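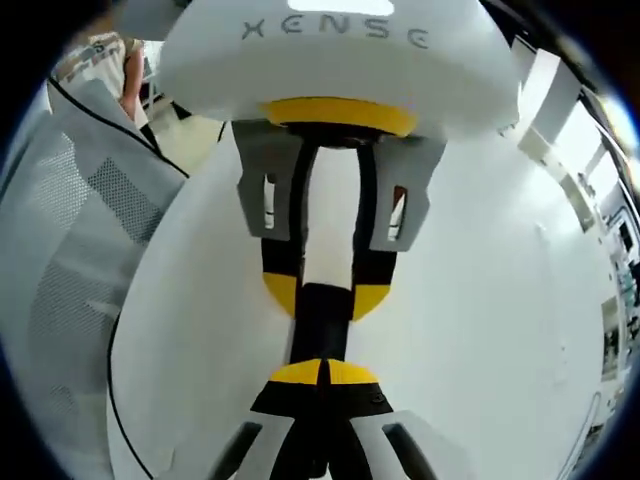 **Bollham Municipal Library, Furnishings and Equipment Office**

## Review: Kerslake folding book cart

The Kerslake cart was placed in the returns area in September and used there for 13 weeks. Staff on both floors were asked to treat it as they would any other cart and to report faults to this office in writing.

The cart arrived flat. Assembly took one person less than an hour, although the printed instructions show the brake pedal on the wrong side. The shelves are set at a slight tilt, and picture books stay in place when the cart is moved over the elevator sill. Large atlases do not fit upright on the lower shelf and must be laid flat.

Steering is good when the cart is full. When it is nearly empty, the front wheels shake on the tile floor near the east entrance. Aurel Rusu replaced one caster in week 5 under the warranty. The new part came from Putuvow, the regional supplier, and has given no trouble.

Noise was the most frequent complaint. The hinge clicks each time the upper shelf is raised, and readers in the quiet room mentioned it on Saturday mornings in particular. A drop of light oil helped for several days at a time.

The price is $219 per cart, delivery included. The older Bultik model costs less but does not fold, and storage behind the front desk is limited.

**Rating:** Suitable for purchase, ground floor only. The Bultik carts will stay in use upstairs.

Reviewed by Eglė Jankauskaitė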